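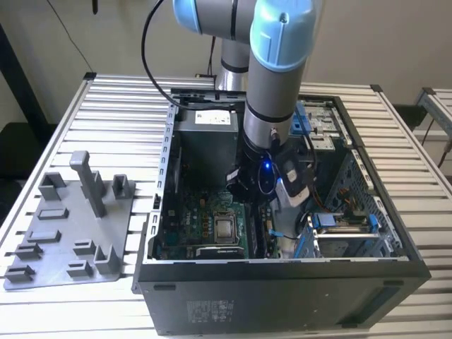
8 February 2018

Right. Quick one before work. The old Dell tower finally got opened up properly, after sitting in the hall at Darkel Street since July with a bag of coat hangers on top of it. Paid $36 for it at the Kedlow tip shop. Thirty-six! Bloke wanted forty.

Plan is the same as ever. More memory, new paste, cooler back on, then it goes to my sister for the kids' homework and whatever it is they watch. She was quoted $949 for a new one. No thanks.

Side panel off, cooler off, tower lying flat so everything faces up. I do recommend lying it flat, I spent years working on them standing up and fishing screws out of the power supply side. Colour of the old paste was something like dried Vegemite. Isopropyl and coffee filters, same as always. Dont use tissues, they shed.

Memory next. Two long slots right by the CPU, easy to get at for once.

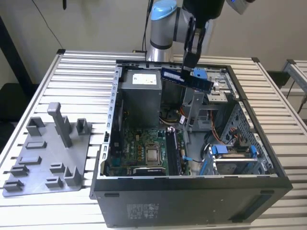 *RAM on its way in, blue heat spreader and all.*

Things I always forget and then remember:

- clips at the ends of the slot open FIRST
- check the notch. Then check it again
- push on both ends, it needs more of a shove than feels polite
- get the loose cables out of the way before, not during

The orange and red bundle in this one sits pretty much where you want your knuckles. Tucked it back twice. Will probably need a tie, I've got a bag of Grundo ones somewhere, under the sink maybe??

Do like these blue latches though. Whoever decided the bits you're meant to pull should be a different colour deserves a raise. Drive cage levers are blue as well, so no hunting for a screwdriver at that end. My last rescue was a Hallgrímsson, a local-shop build, every single thing held in with a different screw. Never again. (Will do it again.) 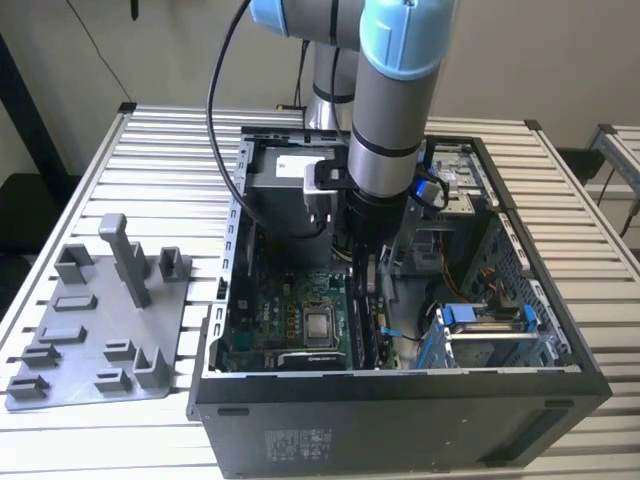

*Page last updated: Thursday evening, fixed the price and some spelling*

Ok so, where was I. Cooler is still off. CPU is bare in its socket and I'm trying to keep my sleeves away from it. Ordered new paste because mine had gone to toothpaste. Comes Monday, supposedly.

While I wait, the loose parts. I put everything that comes off a job down flat with space round it so I can see what I've got. Bit of a faff but it beats the ice cream tub method, where you end up with 3,000 screws and no idea.

Grey plastic plate is the one I keep going back to. Squarish, rounded corners, a couple of square sockets standing up off it, long raised pads, skinny slots down the side. Not putting a name to it until I've had a proper look with my glasses on.
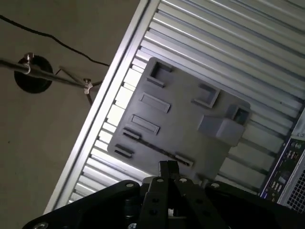

Halfdan Ladefoged reckons I should stop mucking about and get an SSD in while the lid's off, as the memory alone won't do much for the boot time and the kids will only complain about that anyway. Fair. There's one in the desk drawer I think, will check it's not the dead one.

More when the paste turns up. Late for the bus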